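Robot picking arm coming to our returns department, what happens with the people?
Posted in: Work and Workplace

Romana Říha
Hello to all. I work already 12 years in a warehouse near Lonov, in the department where returned goods come in. We are 8 people on one shift. We take mixed things out of gray bins, look at them, scan them and put them where they belong. In May the management told us that a robot arm will do a part of the picking, and now it is standing there, for the moment only for tests.

My question is to people who have lived through this. The team leader says that no one will lose the job, but the work will be "different", and he can't explain me what is different. I am not against machines. My wrists hurt every evening and I would gladly give the lifting away. But I would like to know what I should ask before they finish the tests, and if I should sign up for the operator training. It is in the evenings and they don't pay the hours.

Titow
Take the training, you will need it. At our place everybody who said no was moved to packing.

Štefánia Malý
Dear Romana, I went through the same thing at Milteso, so I will try to write it in order.

In the first weeks the robot was slower than us. It takes one thing from the bin, and when the things are all of one kind, it goes well. Returns are the hard part. A box with a flat side is easy for a suction cup or a gripper, but soft toys, glasses and everything round gave our technicians a lot of trouble. 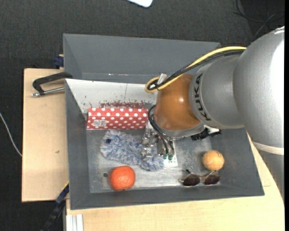 So what changed for us was mostly the kind of tiredness. Before, I handled 400 pieces on a shift with my own hands. After, I handled 200, the ones the robot refused, and I also had to watch the screen and clear the errors. My back was better. My head was worse, because you wait and wait and then three alarms come together. Two colleagues liked it very much. One older lady asked to go back to the manual line after about a month, and they allowed it.

What I would ask your management, and I would ask it in writing:

Who is allowed to stop the cell, and will the stopped time be counted against the shift?
Does the piece target go down for the people who get only the difficult goods? With us it stayed the same at first and this was the biggest quarrel.
Will the operator work be in a higher pay group?
Can you change places during the shift? Please insist on this one. More than two hours at the screen is too long.

About the training — I would go, but first ask that the hours are paid or given back as free time. With us they agreed when we asked as a whole group. One person alone had no success before.

Kratochvíl
I agree with the above except for the pay group. In our firm they made a new job title and the same money, so read the paper well before you sign. Also ask who cleans the bins and the gripper. We found out on the first Monday that it was us.

Romana Říha
Thank you, Štefánia, this helps me a lot. I didn't think about the piece target at all. We have a meeting on 23rd September and I will bring your list, if you don't mind.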